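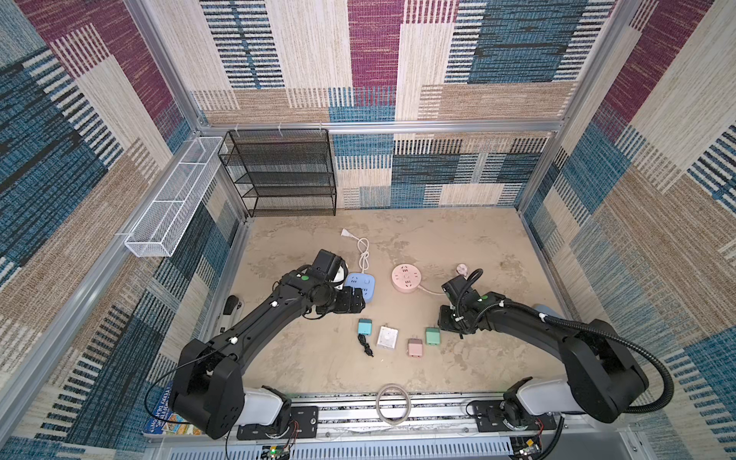 I spent the first three days of January sorting out the drawer. You know the one. Ours is in the hallway and it holds every charger, adaptor and mystery cord that has come into the house since we moved to Leson, and I'd been promising to deal with it since before the kids finished primary school.

I tipped the lot onto the lounge room floor and there were chargers for phones I can barely remember owning! Two for a camera we gave to my sister. One with a plug from a trip overseas, bent, no idea why I kept it. My rule was that if I couldn't name what it belonged to in a minute or so it went in the box for e-waste, and I stuck to that for most of the morning (then I got sentimental about an old Walkman lead and had to make a cuppa).

The other thing I've finally done is stop plugging power boards into other power boards. Mum did it, I did it, the whole telly corner was a sort of family tree of them. My neighbour Ona Šimkus came round for the spare key, took one look behind the cabinet and told me off properly. So now everything back there runs off a single board with its own switches, and the lamp has moved to the other side of the room where there was a perfectly good outlet hiding behind the bookshelf.

It took me until 16 to learn to wire a plug from my dad and until 50 to tidy up after myself, so please don't write in for advice. I did label the cords that stayed, with masking tape and a texta. The modem one says MODEM DO NOT TOUCH in very big letters, and my youngest has already touched it.

Next up is the linen cupboard. I've opened the door once and closed it again.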